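Preguntas frecuentes: ¿ya hay robots para las tareas de casa?

Última revisión: 8 de mayo de 2026. Responde Sheyla Lozano, del taller Cabrera.

¿Puede un robot ordenar el salón?
En parte. Coger un cojín y moverlo es de lo más asequible: es grande, cede al apretarlo y no se rompe. Lo difícil es decidir dónde va y dejarlo derecho.

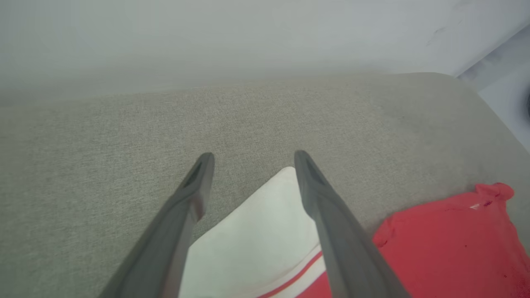
Cojines en el sofá: el blanco, bajo los dos dedos de la pinza y entre ellos; el rojo, a la derecha.

¿Y doblar la ropa?
Todavía va despacio. Una prenda cambia de forma cada vez que se toca, y el robot tiene que volver a buscar los bordes. Mireille Millet, que lleva nuestras pruebas de tejidos, pone la ropa bastante por detrás de los objetos rígidos.
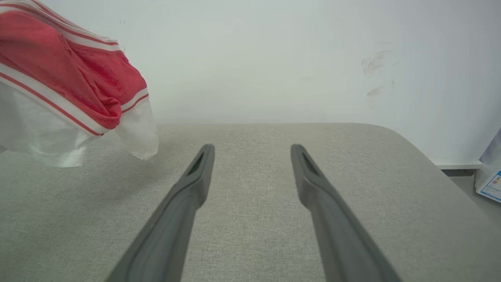 Las telas finas complican más las cosas —se pliegan sobre sí mismas y esconden las esquinas— y las costuras o los ribetes no siempre sirven de guía. Con toallas lisas los resultados son mejores.

¿Por qué solo dos dedos?
Son baratos, fáciles de cambiar y bastan para muchas tareas. Para abrochar botones se quedan cortos.

¿Hace falta una persona delante?
Sí. En casa recomendamos no dejarlo solo, sobre todo con niños o animales.

¿Sirve para un taller?
Si las piezas son iguales y llegan siempre al mismo sitio, sí. Para pedidos variados sale más a cuenta hacerlo a mano.

¿Cuándo se podrá comprar uno?
No damos fechas. En julio ampliaremos esta página con las pruebas de cocina.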